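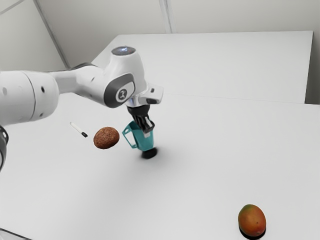

Saturday, August 30, 2025

Quick one, I have to leave in twenty-ish minutes and the bread is still in the oven.

So. Can a machine do chores yet. Danai Tzanetos asked me this at lunch again and I gave her the same mumbly answer as in March. Better answer now, I hope.

Short version: some of one chore. Clearing a table, sort of. In simulation, mostly.

Long version. I've been reading everything I can find on kitchen-type tasks, and the one I keep coming back to is the pitcher. Pick up the pitcher, put it where it goes. My kid did that at three (badly). For an arm it is a pile of decisions. Handle or rim? If the rim, one finger goes inside and one goes outside and you're pinching a wall. Fine when it's empty. Put a quart of iced tea in there and I would want the handle, thanks. And then the thing can tilt while you carry it, and a tilt is nothing in a simulator and a mop job in my kitchen.

Then there's everything else on the table. Bread, a mango, a marker somebody left out. You and I don't even register it. We reach over the bread. The arm has to know the bread is there, that it's not the pitcher, and that squashing it is bad. 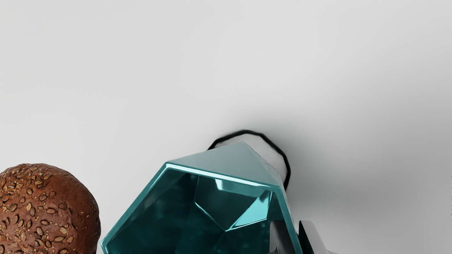

Which gets me to cameras. A view from close up by the fingers tells you a ton about the last couple of inches and almost nothing about the rest of the table. A view from across the room is the opposite. You want both and then you want them to agree, and Yaw Laryea, who knows far more than me about this, says the agreeing is where his weeks go. He ran 700 tries of one table-clearing task in sim over the summer. Got 115 where the whole table was done right start to finish. He was pleased!! I was a little less pleased on behalf of my dishes.

To be fair to him he counts hard. Object knocked over and then put away anyway = fail. I do that every night and count it as a win.

Gus Esposito has the other view, he's on the floor at the Willbridge plant and says they've had arms moving boxes forever, what's the fuss. But same box, same spot, same height, all day. Nobody leaves a mango on his conveyer. A kitchen table is a different table every time you walk in.

What I'd pay for, today: something that clears the table after dinner, slow is fine, all night is fine, I'm asleep. It doesnt have to wash anything. Just get stuff from table to counter without breaking it. I'd give it the plastic pitcher and keep the glass one up high.

What I would not pay for: folding. I've seen the folding videos. No.

Danai, there's your answer, ask me again in spring.

Oven's beeping. More on the dishwasher question next time, I have Opinions about the bottom rack.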